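January 8, 2024

Filed under: Money Stuff, House Diary

So I got the number today. Perla called from Brastell at lunch while I had a mouthful of soup, and she said if we lock this week the refinance comes out to $687 a month, principal and interest, and did I want to think it over. I said yes I wanted to think it over, and then I went back to my soup and couldn't think about anything else at all!

Some background for the three of you who read this. The loan on the Hetley Street house is still the one I signed when I bought it, the adjustable one, and it adjusted again. The letter came right after New Year's. My payment goes up by $62 starting with the next bill, and I know that doesn't sound like a disaster (it's a few tanks of gas), but it went up last year too, and I'm tired of opening that envelope with one eye shut.

Anyway. I had two quotes before today. Sinura Credit Union was first, and they were very nice and very slow. The man there kept calling me "ma'am" and asking for the same pay stub. I've sent it three times now. Then there was Medrano Home Lending, whose website promised me an answer in minutes and then had a different person call me every evening while I was cooking. Their rate was the lowest of the bunch, until I got down to the fees page and saw they wanted points up front. I had to look up points again. I've looked up points so many times and it just slides right out of my head.

Brastell is in the middle on the rate but the closing costs are a lot smaller, and Perla goes through the sheet line by line without sighing at me. She told me the thing to figure out is how long I plan on staying. If I sell in two years, the costs eat the savings. If I stay put, I come out ahead sometime in the third year. I said I'm not going anywhere, I just planted the fig tree. 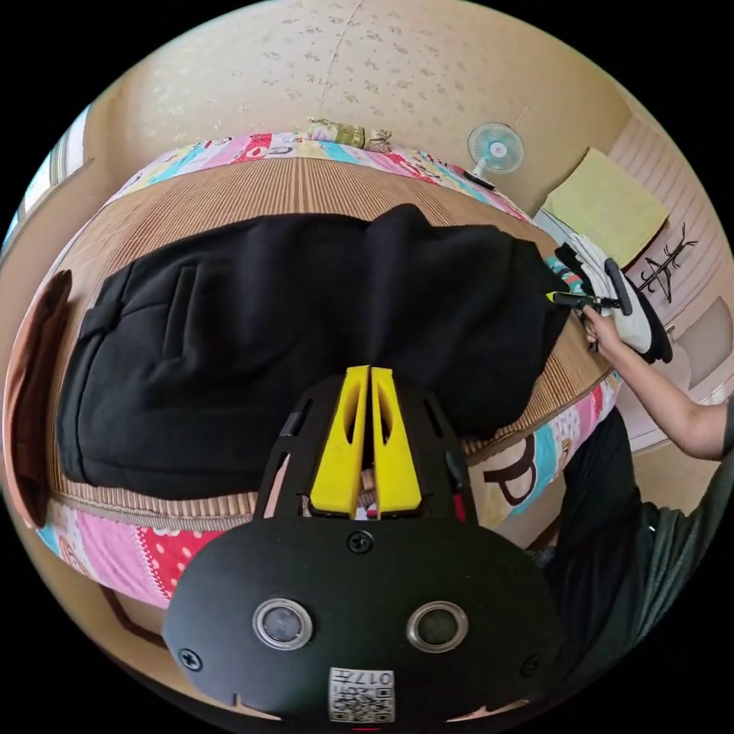
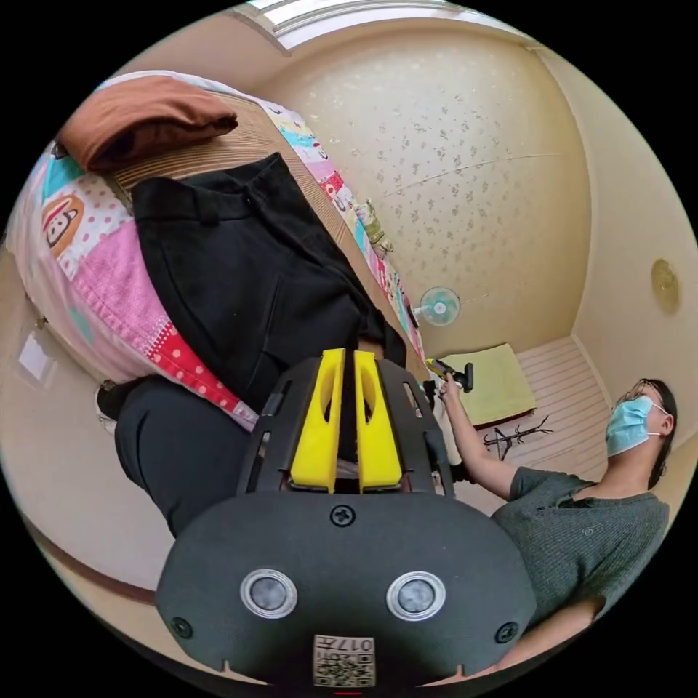 The black garment, laid out on the bed.

After work I drove over to Leopoldo's to have him look at the papers. Leopoldo Ocampo has refinanced twice and likes to be asked, and he got his reading glasses out and made me tea and read every page, including the ones that are just about flood zones. He found one thing, a $80 charge called "document preparation" that he says they'll usually drop if you bring it up. I hate bringing things up. He offered to call Perla himself and I said absolutely not, I'm a grown woman, and then I practiced what I'd say the whole drive home.

He also thinks I should go for fifteen years instead of thirty. We went back and forth on that for a good while. The fifteen would be done before I retire, which sounds like heaven, but the payment jumps to where one bad car repair would have me sweating. I'd rather take the thirty and throw a little extra at it in the good months. He says everybody says that and then buys a couch. (I do need a couch.)

The appraisal is the part that worries me. The back steps are still crooked and there's that stain on the hall ceiling from before the roof got fixed. Perla says they've seen worse and to leave the ceiling alone, fresh paint in one spot only makes people curious. I may paint it anyway.

Still to find tonight: the homeowners policy, last year's W-2, and the tax bill, which I swear was in the blue folder. The lock is good if I call by 9 tomorrow morning, so I'm setting two alarms and putting the phone on the kitchen counter with the papers underneath it.

Contact | Copyright 2024, all posts and pictures | Back to top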